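How to Clean and Keep an Aluminum Soda Bottle

My aunt kept soda bottles on the windowsill over her sink, and I suppose I caught the habit from her, though mine are mostly the aluminum kind. They're light, they don't shatter when the cat gets up there, and the color holds nicely if you treat it kindly. I've been at it since last October and have made every mistake going, so let me save you a few!

Start with the inside. Rinse with lukewarm water three times, then add a drop of dish soap, fill halfway, put the cap on and swish. Leave it ten minutes and rinse again until there are no bubbles at all (longer than you'd expect, so put the radio on).

Wash the outside with your fingers or a very soft cloth. Please, no scouring pads and no baking soda paste. I ruined a lovely one that way, and the lettering came off on the rag.

Wash the cap separately. An old toothbrush gets down into the ridges, and you'll want to do the threads on the neck too, where the syrup hides and goes tacky.

Now the drying, and take your time with it. Stand the bottle upside down in a tall glass overnight, cap off. In the morning, lay it on its side on a plain gray table and turn it slowly under a lamp. Water spots show up along the shoulder first, and a dry cloth takes care of them. Leave the cap off one more day before you screw it back on and find it a spot on the shelf.
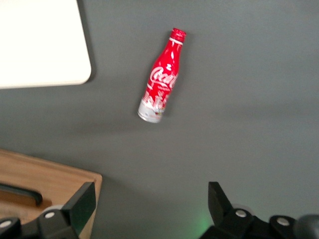 Elvia Esquivel wrote that she adds a spoonful of white vinegar to the second rinse, and that it got rid of a sour smell the soap never touched.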